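4th June

Spent the morning on the budget for the second station. The quote from Rosex came in at 1,164 for the pair of grippers with the longer fingers, and Pisteo want 699 for theirs. The Pisteo ones are cheaper, but the cable comes out underneath and I would have to buy the brackets on top of that. I wrote back to ask what the brackets cost. No answer by lunch.

Then the brush work. I want to know how the fingers we have now hold a fat round handle before I pay for different ones. 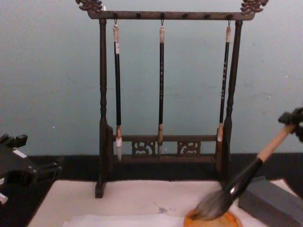

I have put down almost 800 for the Drodcombe table, which includes delivery but not the felt or the paper. Felt is cheap. Good paper adds up faster than I allowed for in February, so I moved 13 packs onto the consumables line and took the spare camera mount off. It can wait.

The big brush stays on the list, and so do the smaller ones for the rack. I would like a second dish as well, a heavier one if I can find it – the saucer we use weighs next to nothing. The block can be the same kind as the one we have.

Mathias is the part I keep going back and forth on. Their service plan covers both arms for a year and they will come out to the site. Without it we pay by the visit. I went through last year's invoices twice and got a different total each time, so I need to sit down with them again when I am less tired.

In the afternoon I measured the wall side of the room. A second table fits if the shelves go, with enough space left to walk behind it. The power is on the wrong side, so there is an extension to buy too. Added it to the list.

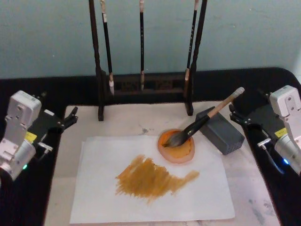

Ochre strokes on white paper, both grippers open.

Still have to ask Rosex how long their price holds. Will do it first thing tomorrow, then send the whole sheet off for approval.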